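July 13, 2021. Bistavow kitting cell, bench 2

Order on the board this morning is 1106 link sets for Fletcombe, due in October. By hand we were getting 474 a week with everyone on it, and that meant no one on inspection Friday afternoons. The plan from Bratton is still that the arms sort and present the bars and a person does the pinning and final check. No change to headcount. Two people move from sorting to inspection, and the late shift gets one person on the cell instead of three at the long bench.

Laid the bars out loose again, no tray. The tray works fine but somebody has to load it, and the loading was the job people wanted gone. Sore thumbs and eyes by lunch.
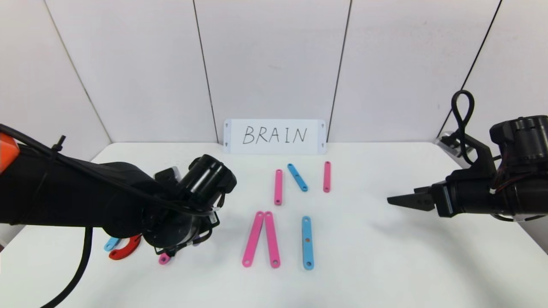
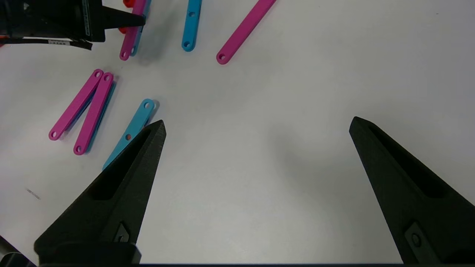
*Bench 2, pink and light blue link bars on the white top, arms at the table.*

Points for whoever has the cell next:

- Bars lying on top of each other are still the main problem. If two come up together, hit pause and spread them by hand. Write it in the log, even if it takes you two seconds.
- Check the screws in the fingers at start of shift.
- Keep sleeves and lanyards clear of the cables. Pause first, then reach. I saw this skipped twice last week.

Talked with the late shift for 40 minutes. Main complaint is the waiting. Sorting by hand you set your own pace and could talk across the bench. At the cell you stand there until it needs you, and then it needs you right away. They asked for a stool and a light they can see from the inspection table. Both seem fair. Stool is easy, light has to go through Kovalchuk with the rest of the wiring.

Also asked: who gets the blame for a mixed set? For now it goes down as a cell fault, with no initials next to it. Need that in writing before the Fletcombe run starts.

Still to do: wipe down the tabletop, new log sheets, ask Bratton about training hours for the two going to inspection.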